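Aceptar cookies | Rechazar | Configurar

Buscar en los apuntes... Buscar

Organización doméstica, módulo 2
Tema: doblado de ropa sobre la cama
Apuntes de clase, prof. Estela Villalba

Repaso rápido. La cama sirve de mesa si está despejada en el centro. Esterilla de piezas encima = superficie firme, la tela no se hunde. El montón sin doblar, a la cabecera. Al centro una prenda cada vez.

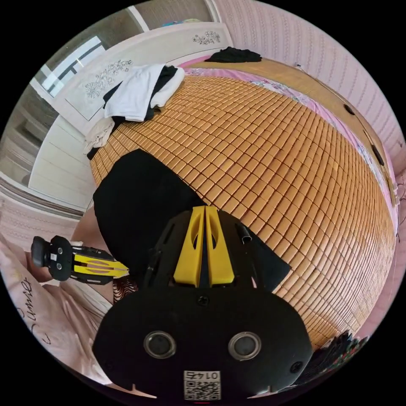 Orden de trabajo (cae en el examen, vale 2 puntos):
- sacudir, extender, alisar con la palma desde el centro hacia fuera
- esquinas primero. Si una punta se queda fuera se arrastra el error a todos los dobleces
- mitad a lo largo, luego tercios. Ojo con las prendas negras: las costuras no se ven, buscarlas con los dedos

Tela oscura: pelusa!! Cepillo antes, no depsués.

Método Quiroga (doblar en vertical) solo para cajón hondo. Para balda, doblado plano, pila de 8 como mucho.

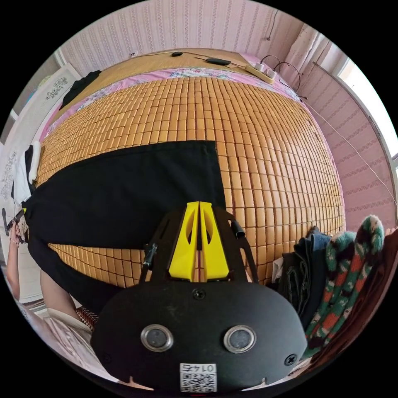
Piezas grandes: no caben enteras, dejar caer un lado y trabajar por mitades. La sábana de abajo bien remetida, si no se mueve todo. Cables y regletas en el cabecero: apartarlos de la ropa, lo vimos en el tema de seguridad.

Luz de lado, de ventana, mejor que la del techo. Se notan las arrugas.

Para enero: traer una camisa y una funda de almohada. Leer la ficha Bremar, la parte de tejdos de punto no entra.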